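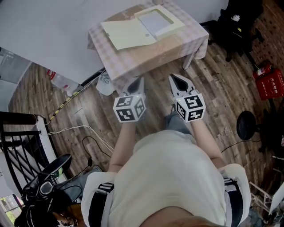

Box with the lid folded open, on the check cloth

Print this page | E-mail this page

Ticket 173 - Lid won't stay shut on cream Zikeck box
Opened by: Dilwyn Griffiths
Handled by: Tin-yau Yen, Zurner customer help
Status: open, waiting on part

First entry

Hello, me again (I was the one with the wrong delivery note). I've got the cream Zikeck with the grey square panel inside, and the lid won't stay down. I fold it over, press it flat, it sits there nicely, and then I come back with a cup of tea and it's lifted at the front again. It doesn't fly up or anything, it just sort of yawns. I've measured the gap with a ruler and it's 40 mm after an hour. The lid is the kind with the one small round hole near the side, in case you need that to know which version I've got. I couldn't find a number on the bottom.

Nothing inside it at the moment apart from the panel, so it isn't overfilled.

Second entry, same afternoon

Tin-yau asked me to try it on a hard flat surface first. Fair enough, I'd been using it on the little square table with the pink and white cloth on, and the cloth does ruck up if you lean on it. So I took the cloth off, gave the table a wipe, and put the box straight on the top. Closed the lid and left it 65 minutes by the kitchen timer.

Lifted again! 36 mm this time. I then did it on the parquet, and got 38. I don't think there's anything in that, my ruler is the bendy sort. Cloth back on, anyway. The table looks very sad without it.

Third entry

Next suggestion was the panel. The idea was that it might be standing a touch high and pushing on the lid. Mine is set well down inside as far as I can tell, but I eased it out with a butter knife (sorry) and closed the box without it. Same again. Put the panel back the right way up, then realised I hadn't noted which way it had been in the first place. Does it matter? It looks the same to me either way round.

I did find a scrap of packing tape stuck along the inside of the fold and thought I'd cracked it. Peeled that off, felt very pleased with myself, and the lid was up by teatime.

Fourth entry, Wednesday

Tin-yau wondered about warmth, and whether the box was near a radiator or under a hot lamp. There's no radiator on that side. As for lights, there's a small one in the ceiling and then the long tube in the passage, under the low bit, going back towards the pegboard.

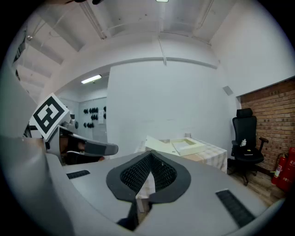

I moved the table further off for the night just to rule it out, and left the box closed with nothing on top. It made no difference at all - 40 mm in the morning, same as the very first time. So I'd say it's the fold itself. If I run a thumbnail along it, it feels stiffer at one end, and the lid does come up at that end a bit before the other.

What has sort of worked: I put the Flurnari atlas on it for two nights, and after that the lid stayed down until lunch. Then up it came. I can't keep an atlas on it for ever, I do occasionally want to look at the atlas.

Fifth entry

Reply from Tin-yau, pasted in so it's all in one place:

"Thanks for the measurements, Dilwyn. I agree it sounds like the fold. Please don't crease it the other way, as that can split the covering. We'll send a replacement lid from Parsons, who make them up for us. It fixes at the back with the strip supplied. The panel can go in either way round."

Good, that's the panel sorted. I had already creased it the other way, once, gently. No split that I can see.

Could whoever packs it please make sure it's cream? I'll put the new lid on when it gets here, do the 65 minutes again and add the number below.

Filed under: Boxes and lids > Won't close

Contact us | Copyright Zurner, all rights reserved | Back to top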